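# Keeping the Floor Under the Family: An Interview on Housing Repairs in Plultstead

11 May 2019

The Plultstead Home Repair Service was set up to help older and disabled residents remain in their own homes. It provides small grants, supervises building work and gives advice on choosing a contractor. The service covers the town of Plultstead and the surrounding parishes as far as Gratilcombe, and is financed jointly by the district authority and a local housing trust, the Lim Foundation.

The head of the service agreed to be interviewed for this bulletin ahead of the annual review of the grant scheme in June. The interview took place at the service's offices in Plultstead. In keeping with the practice of the bulletin, staff and residents are not named.

## The work of the service

The head of service has been in post for nine years and came to the role from a career in environmental health. Asked to describe the purpose of the service, she began with the people who telephone it.

"Most callers do not ask for a grant," she said. "They ask whether a board that gives underfoot is dangerous, or whether a landlord is allowed to leave a bathroom without heating. Quite often a daughter or a neighbour rings on somebody's behalf. We treat every one of those calls as the start of a case, and a technical officer will normally visit."

In the last financial year the service completed work at 134 homes. The greater part of this was carried out in terraced properties built before the First World War, which make up much of the older part of Plultstead. Timber ground floors are usual in these houses, and the head of service confirmed that floors now account for a larger share of the budget than roofs.

"That was a surprise to the trustees," she said. "Roofs are expensive and everyone can understand a leaking roof. Floors fail slowly. People put a mat over the weak place and walk round it for years. By the time we are called, the joist ends have usually gone where they meet the outside wall, and a repair that might have been done in a morning has become a matter of lifting half the room."

She attributed many of the failures to blocked air vents. Where ground levels outside have been raised by new paths or patios, air no longer passes beneath the floor and the timbers decay. The service now asks its officers to inspect the outside of a property before entering it, and to record the condition of every vent. 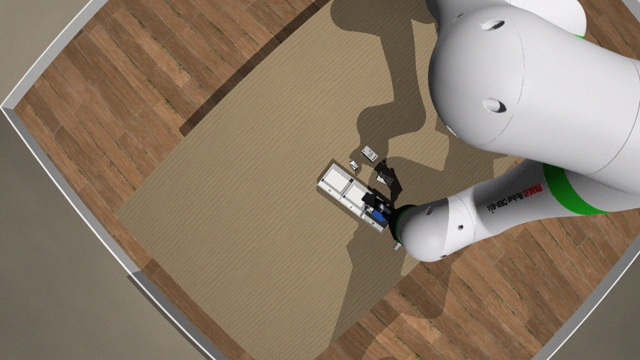
The cost of such work varies widely. A simple repair to a single bay may be met in full by a small grant, for which no means test applies. Larger schemes are subject to an assessment of income, and the resident may be asked to contribute. The head of service acknowledged that this had caused difficulty.

"There is a group of people just above the limit who own a house and have very little else," she said. "They have a modest works pension and it takes them out of scope. We can advise them, and we can lend them an officer to check the contractor's work, but we cannot pay. I have raised this with the district authority on several occasions and I shall raise it again at the review."

## Falls and the home

The second part of the interview concerned the prevention of falls, a duty which the service took on when the former advice centre at Gratilcombe closed. Of the referrals received under this heading, 73 came from hospital discharge teams, with the remainder from general practitioners and relatives.

The head of service was careful to distinguish between the work of her officers and that of the occupational therapists, who decide on equipment and adaptations. Her own staff deal with the building itself: uneven thresholds, loose stair nosings, poor lighting and changes of level between rooms.

"A great deal of it is very ordinary," she said. "An extension built in the 1970s will often have a floor slightly higher than the old kitchen. The family has lived with that step for forty years and no longer sees it. Then someone comes home from hospital with a walking frame, and it becomes the most important thing in the house."

On rugs, she took a milder view than some of the published guidance. Officers do not instruct residents to remove them. They explain the risk, offer a non-slip underlay free of charge, and suggest moving a rug away from the route between the bed and the bathroom. In her experience, residents who are told to get rid of their belongings tend not to let the officer in a second time.

"It is their home," she said. "If a rug was brought back from a honeymoon, I am not going to win that argument and I do not think I should try. What I can do is see that it lies flat and that there is a decent light above it."

The same approach is taken with furniture. The service will help to rearrange a room where the resident requests it, and a small fund is available to raise beds and armchairs to a safer height. Heavy items are moved by two members of staff, and nothing is thrown away without written consent.

## Contractors and standards

The service keeps a list of approved contractors, at present numbering 33. Each must hold public liability insurance, supply references and accept an inspection of finished work before payment is released. The longest-standing firm on the list is Cusotari, a joinery business which has carried out floor and staircase repairs for the service since the scheme began.

Asked whether the list was large enough, the head of service replied that it was not. Several small builders have retired in recent years and few have been replaced. Waiting times for joinery have lengthened as a result, and a resident whose repair is not urgent may now wait until the following season.

"I would sooner have a short list I can trust than a long one I cannot," she said. "All the same, there is a limit to what I can ask of the firms we have. They take on our work at a fair rate and no more than that, and they could earn better money fitting kitchens."

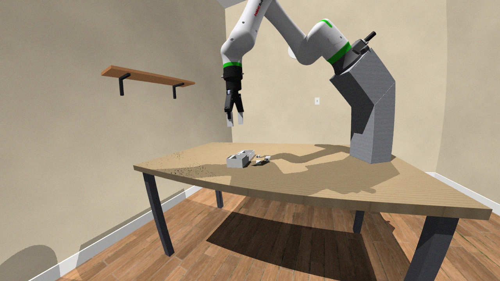
In response, the service has entered into discussions with the further education college about a joint training place for a young joiner. The trainee would spend part of the week with an approved firm and part at the college, with the Lim Foundation meeting the cost of tools and travel. No start date has been agreed. The head of service hoped that a first trainee might be appointed once the review had been concluded.

She spoke at some length about the standard of finished work. Officers use a printed sheet which covers the soundness of the floor, the treatment of new timber, the clearance of rubble from the space below and the condition in which the room has been left. The last of these was added after complaints from residents.

"We had a case where the joinery was excellent and the dust was appalling," she said. "The lady had a bad chest and had to stay with her sister. The firm had met every point in the specification, and the specification said nothing about cleaning up. It does now."

Complaints are recorded and reported to the trustees each quarter. The majority concern delay. A smaller number relate to communication, particularly where a contractor has altered an appointment without informing the household. Firms are now required to telephone the day before a visit, and an officer will intervene where this is not done.

## Private tenants

The position of private tenants was raised towards the end of the interview. Grants for major work are normally paid to owner-occupiers, and a tenant must have the landlord's permission before any alteration is made. Permission is often given, but letters may go unanswered for months.

The head of service said that her officers would write to a landlord on a tenant's behalf, and that a letter on headed paper frequently had more effect than the tenant's own. Where a serious hazard is found, the case is passed to the enforcement team at the district authority. She stressed that this was done only after discussion with the tenant, who may fear losing the tenancy.

"People weigh these things up," she said. "They may put up with a rotten floor because the rent is low and the school is near. We have to be plain about what the law offers them and plain about what it does not. After that the decision is theirs."

## The June review

The review will consider the level of the small grant, the income limit for larger schemes and the arrangements for residents in the outlying parishes. The head of service has asked for the small grant to be raised in line with the price of timber and labour. She has also proposed a regular advice session at Gratilcombe, where bus services to Plultstead are limited and many residents do not drive.

Asked what she would regard as a good result, she gave priority to the income limit. An increase would bring in those households which at present receive advice alone, although it would also add to the waiting list unless further contractors could be found. She considered that the two matters ought to be settled together.

Residents who wish to comment on the scheme may do so in writing to the Plultstead Home Repair Service, or by asking for a form at the public library. Comments received before the end of the month will be placed before the trustees in full. Large-print forms are available on request, and an officer can visit to take down the views of anyone who is unable to write.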